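So Climik has put out its September set and I have opened one box of it. One. I'm posting this so my wife hears it from several people.

---

The box cost me 245 dollars. For that you get five packs, and the fifth pack had two cards stuck face to face. I got them apart with a playing card and a lot of swearing. One is a backup goalie. The other used to be.

---

My big pull was a signed rookie card, on a sticker, applied at an angle. Climik calls this "hand finished." My kid hand finishes the refrigerator the same way.

---

Took the good ones over to Kathleen Madigan's shop to see what she'd give me. She looked at the box price, looked at me, and offered store credit and a glass of water. I took both.

---

While I was there Cormac Costello came in trying to trade a stack of Pusasside minor league cards from the 90s. He's been trying to trade that stack for as long as I've known him. I now own four of them – don't ask what I gave up. It was a Lynch insert with a soft corner and I miss it already.

---

Speaking of soft corners. Four of my cards came out of sealed packs with dings on them. I wrote to Climik and got back a form that wants a photo of the wrapper. Who keeps the wrapper? (Teresa Lenihan keeps the wrapper. Teresa has a drawer.)

---

A few of you asked if I'm sending the rookie in for grading. Vamus raised its prices again this summer, and for a crooked sticker I'd be paying a stranger to put my disappointment in hard plastic. It's going in a top loader with the rest.

---

Set building update: I still need the whole back end of the base set, the part with the coaches. I have doubles of nearly every defenseman on the coast. If you have coaches, I have defensemen. I'll go two for one. I'll go worse than that if you catch me late at night.

---

Tomás Mac Mathúna says he'll bring his doubles to the next trade night, and Bláthnaid says she'll bring hers, and that they're much better than his. Doors at 6. Bring your own sleeves, the shop was out.

---

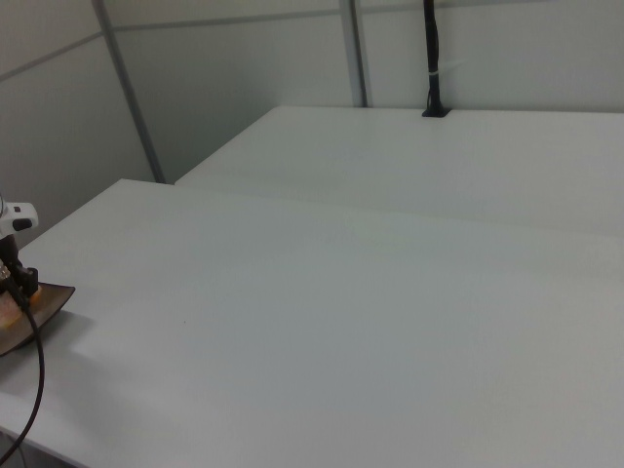 Do I need to put a card in a soft sleeve before it goes in a top loader?

Sleeve first, then the top loader. The hard plastic can scratch the surface when a bare card slides in or out.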